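Call for participants: student automation project, second cohort

Posted by Edeltraud Zürcher, Prernia evening program, Presutville

12 shares | 3 comments

We want students for a project that starts in April and runs for 16 weeks. The project is called Bernenance. It asks whether robot arms can do routine work on an equipment rack: reaching a unit, touching the right part of it, and leaving the rest alone. We don't know the answer. Anyone who already does should probably apply somewhere else, or come and show us.

I'll say up front that I am not a believer. I have read too many project posters with the word "autonomous" in the title and a student standing just outside the picture with a hand on the stop button. The first cohort wrote 262 pages of notes. Much of that is about motions that looked fine until someone checked them carefully. Those notes are the most useful thing we own, and you will be expected to read a good part of them before you touch the code.

What the work is like

Most of it happens in simulation. You will spend a lot of evenings moving an arm toward a rack in software, changing one setting, and doing it again. A standard test is 200 trials with the starting position shifted a little each time. If you report a success rate, you report it over all 200, including the ones where the arm did something embarrassing. Last term a team gave us a very nice number that left out 139 trials they had labeled "bad starts." They redid the whole thing, and the new number was a good deal less nice. We kept both in the report.
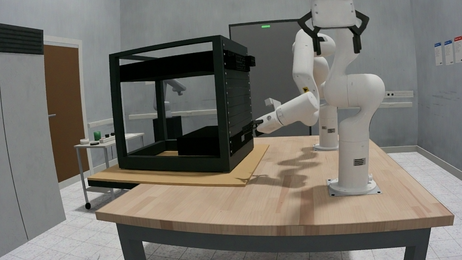 Two-arm work is where the arguments start. One side of the group thinks a second arm makes rack jobs easier, with one holding and the other working. The other side, which includes me, suspects it mostly gives the arms a new way to get in each other's path. Your cohort gets to test this properly. Each team will write down what it expects before running anything, and the expectation goes in a shared file that can't be edited later.

There is also a smaller piece on contact. Getting a gripper close to a panel is easy enough. Knowing whether it has made contact, and how hard, is another matter, and simulated contact is the part I trust least. We need at least one person who enjoys being picky about this.

Who should apply

You should be at least 17 and able to write a short program without copying the whole thing. Python is what we use. Some geometry helps. You don't need to have worked with a robot before, and if you have, please don't assume that puts you ahead.

We could really use a person who writes clearly. Every team has to produce a weekly page, and last time several of them were so vague I couldn't tell what had been tried.

People who quit when a result goes the wrong way will have a miserable time. So will people who want a demo video by the second week. There is no competition at the end and no prize.

Time and money

Two evenings a week, starting at 6:30, plus whatever you spend on your own, which will be more than you plan. The project is unpaid. There's no fee either. Students enrolled at Prernia can ask for course credit through Ingeborg Holzer, but ask early, as the form needs her signature and the department's.

You'll need a laptop. An old one is fine for writing code, and the heavier simulation runs go on our machine through a queue. The queue tool is called Swati, it was written by a former student, and it loses a job now and then. Save your settings files.

How to apply

Send one page, no more, to Edeltraud Zürcher at the evening program office. Tell us about something you built or tried that didn't work, and how you found out it didn't. Skip the part about your passion for robotics. If you have code to show, include a small piece and say which lines you wrote yourself.

We'll invite a short list for a half-hour talk. You will be given a chart from the first cohort and asked what's wrong with it. There may be nothing wrong with it.

Applications stay open until the places are full. Everyone gets a reply, including a no.

3 comments

Can two people apply as a team?
You can, but send separate pages. We may take one of you and leave the other. E.Z.

Is it OK to miss the first week?
No. That's when we go through the notes. E.Z.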